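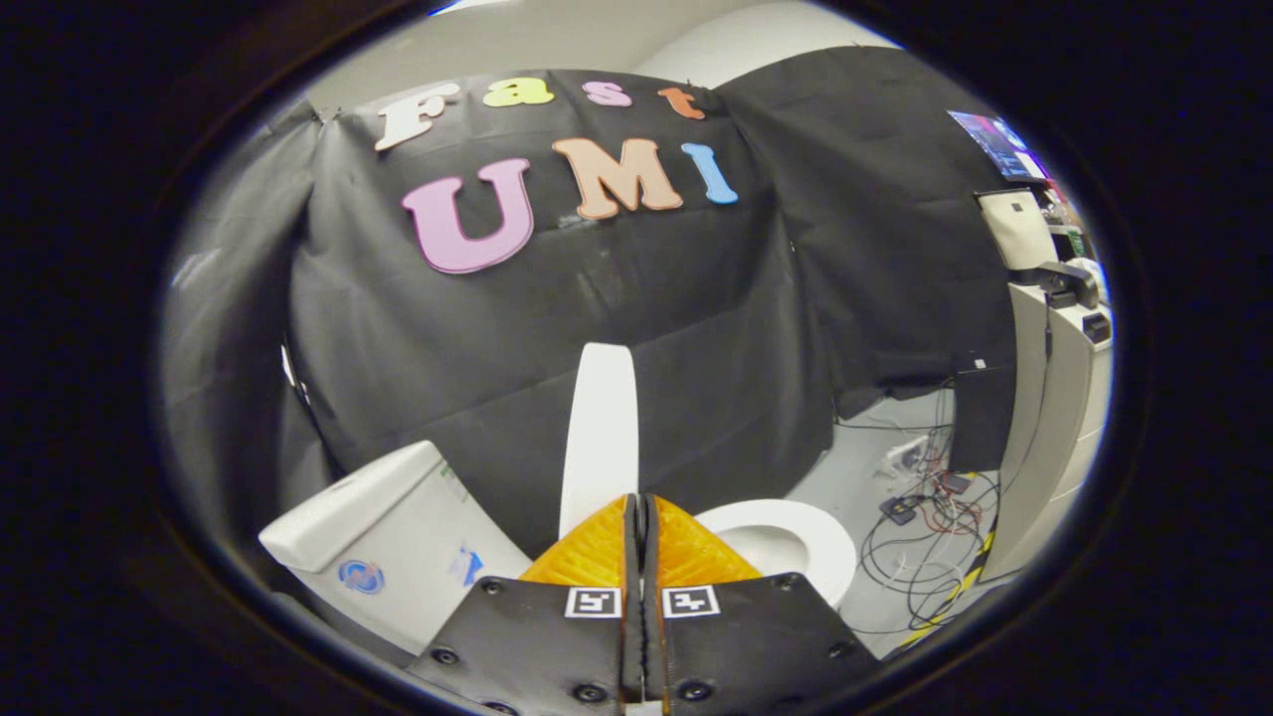
How far out of step can the pose track and the video be before a trained policy suffers?

An offset of 70 milliseconds was enough to spoil the closing of the fingers in our tests, and anything under 10 made no difference we could measure.

Student projects > Robotics software > Wandeck: aligning hand-held demonstrations

Group: Vendula Murín, Juraj Kováčik, Matěj Oravec
Supervisor: Polyxeni Stamatopoulos

What we set out to do

Wandeck is a small set of scripts that takes recordings from a hand-held gripper and turns them into training episodes for a robot arm. The task we picked was handling a toilet lid. It is a hinged part with one correct path, so a mistake in timing shows up quickly: the fingers close early and push the lid away, or close late and miss the rim.

The group before us had used Taltmont for this, which assumes that video and pose share one clock. Ours do not. The pose track is stamped by the computer when a message arrives, and the video is stamped by the camera.

Finding the offset

We tried two methods. Matěj's compared the turning speed in the pose track with the turning speed estimated from the video, and slid one along the other until they matched best. It works well on episodes with a lot of wrist movement and badly on slow ones. Juraj's asked the person recording to tap the gripper twice at the start and looked for the two spikes. People forgot to tap, so in the end the tap is used only as a check when it is there.

Finger opening

The opening is worked out from the square tags, one on each finger. We detect both, undo the fisheye distortion with the stored calibration, and take the distance between the centres. Running the detector on the raw picture gave an opening that drifted, mostly near the closed position — the part we cared about.

If one tag is missing we assume the fingers are symmetrical and use the other. If both are missing for a short stretch we fill in a straight line between the known values. Longer gaps end the episode.

The hardest stretch for the filter is the one where the fingers are nearly shut and the lid stands upright right behind the tips. A small error in the opening is then the difference between "holding" and "not holding", and the policy learns from that label.

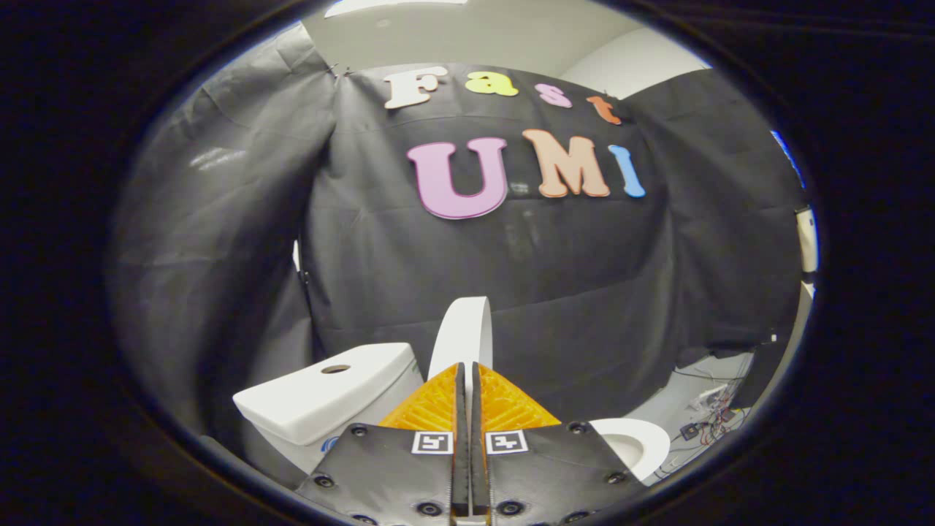 Results

We put 381 recordings through the pipeline. Nine were thrown out by the gap rule. The rest were used to train the same policy twice, once with the offset corrected and once without. The uncorrected version closed its fingers too early on most runs. The corrected one still failed when the arm began from far to the side, and we think that is a lack of varied starting positions in the recordings.

Still open

The offset is treated as fixed for a whole episode. Vendula found a slow drift in the long ones and has a branch that fits a line to it, but it is not merged. The output format also needs changing before Holub, the department's playback tool, can read it directly.

Comments

Norbert Beneš: Did you try the turning speed match on short windows? We had the same trouble with slow episodes and picking only the fastest part helped.

Matěj Oravec: Not yet. At the moment it uses the whole episode. I'll try it on the slow ones.

flostena_user: Is the calibration file stored per camera or per session? I can't tell from the report.

Vendula Murín: Per camera. We redo it if the lens has been taken off.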